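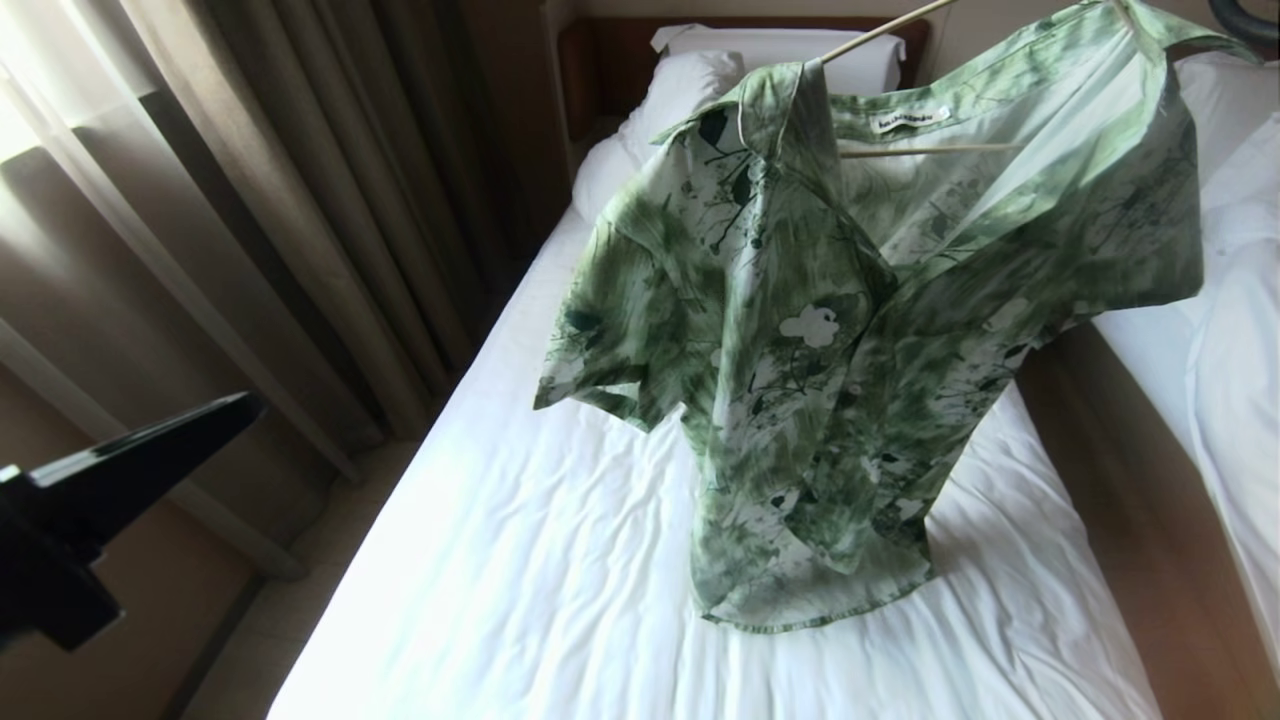
Thư Dương
Task standards and annotation rules, Lurkdale site

Ticket: Garment-on-hanger episodes failing rule check 4.2
Opened: 2018-10-02
Component: Molow rule set, garment handling section
Severity: medium
Status: resolved, one follow-up open

Summary

Episodes of the task "shirt on hanger, lay on bed" are being rejected by the Molow checker under rule 4.2 (object must be supported at all times). Of 300 episodes submitted from the bedroom set, 63 were rejected. Operators report that the rejected runs look the same to them as the accepted ones. The same task on the rail set at Flolham passes without trouble.

Expected

A shirt held on its hanger over the bed counts as supported for as long as the hanger is held. The hem may hang free. Rule 4.2 should fire only if the garment is released before any part of it is on the target surface.

Observed

The checker fires while the shirt is still above the sheet, before it has been laid down. The flagged moment is nearly always the one where the hem is close to the bed and the front panels have folded inward. The attached still has the same arrangement: short-sleeved shirt, green and white print, on a pale wooden hanger, hem just above a white sheet.

Log

Entry 1, Thư Dương
Checked the rule text first. Version in force since March reads: "A garment is supported when it is in the grasp or in contact with a surface. Loss of support for more than 10 samples is a fault." The text does not mention hangers. Strictly read, a shirt on a hanger is not in the grasp, because the grasp is on the hanger. The checker follows the text.

Entry 2, Thư Dương
That does not explain why most episodes pass. If the strict reading applied everywhere, all 300 would fail. Pulled the checker output for a passing run. The contact estimator reports garment contact with the hanger and treats the two as one body. In the failing runs it splits them partway down and the shirt becomes an unsupported object.

Entry 3, Helmi Räsänen
Estimator side. The merge between garment and hanger is decided by the visible part of the hanger inside the neckline. If the visible length drops below the limit, the merge is dropped. A collar that falls forward over the crossbar is enough to do it. The merge is not held over from earlier samples, which I would call a defect.

Entry 4, Thư Dương
Asked for a re-run with the collar open and buttons as in the task sheet. 80 episodes, same operators, same bed. Rejections fell but did not stop. The remaining ones were grouped in the morning slot.

Entry 5, Helmi Räsänen
Looked at the morning group. Light comes in through the sheer curtain and the window side of the sheet goes close to white. The estimator finds the hem by its edge against the bed. A print on a white ground over a bright white sheet gives a poor edge, so hem height is unreliable and contact is reported, withdrawn and reported again. Each withdrawal restarts the support test. With the merge also dropped, the run is rejected. With the merge intact it survives.

Entry 6, Thư Dương
So there are two causes and they need to coincide in the morning runs. The Flolham rail set has a dark floor and plain shirts, which would hide both.

Suggested in the operators' channel: draw the outer drapes fully and use the ceiling light. I am against making this a rule. The purpose of the bedroom set is to have bedroom light in it, and a standard that removes the window removes part of what we are recording. A change of bedding colour has the same problem. Both are acceptable as a diagnostic step.

Entry 7, Helmi Räsänen
Ran the diagnostic with a plain dark shirt on the same white sheet, curtains unchanged. No hem flicker. Ran it again with the collar pressed over the crossbar on purpose. Merge dropped as before. The two causes are confirmed as separate.

Entry 8, Thư Dương
Someone proposed raising the sample limit in 4.2 from 10 until the failures went away. Declined. The limit is what catches a real drop. A shirt that slips off the hanger reaches the sheet quickly from this height, and a longer limit would pass it.

Resolution

1. Rule 4.2 reworded. New text: "A garment is supported when it is in the grasp, on a carrier that is in the grasp, or in contact with a surface. A hanger is a carrier. A garment stays on its carrier until it is seen to leave it."

2. Estimator changed to match the last sentence. Once merged, garment and hanger stay merged until separation is detected. Loss of sight of the crossbar is no longer treated as separation.

3. Surface contact must now hold for the full limit before it is reported, and must be absent for the full limit before it is withdrawn.

4. The 63 rejected episodes were put through the new checker. Those still rejected were viewed by hand and are true faults, mostly a sleeve caught under the hanger at release. They stay rejected.

Notes for operators, bedroom set

Hold the hanger, never the collar.
Bring the shirt in over the middle of the bed. The neighbouring bed is not a target surface and contact with it is a fault under 4.5.
Lay the hem first, then lower the hanger towards the headboard end. Keep clear of the pillows.
Leave the curtains as the task sheet has them. If the picture is too bright to work in, stop and write it in the shift log.
Do not smooth the bottom sheet between runs unless the reset step asks for it. Creases are allowed.
Patterned shirts are allowed. Record the pattern in the garment field; "green" alone is not enough, write "green and white, leaf print" or similar.

Follow-up

Hosoda still runs the old text of 4.2 and has its own copy of the estimator. Their garment episodes should not be compared with ours on rejection rate until they have moved over. Helmi has sent the patch. Waiting for a reply on whether their hangers are the same width — the merge test at the start of a run still depends on it.

Open question on trouser hangers with clips. The clip holds the garment directly, and the carrier wording probably covers it, but the estimator has never been tested on one. Separate ticket to be raised by Helmi Räsänen. Until then, clip hangers are not to be used on this set.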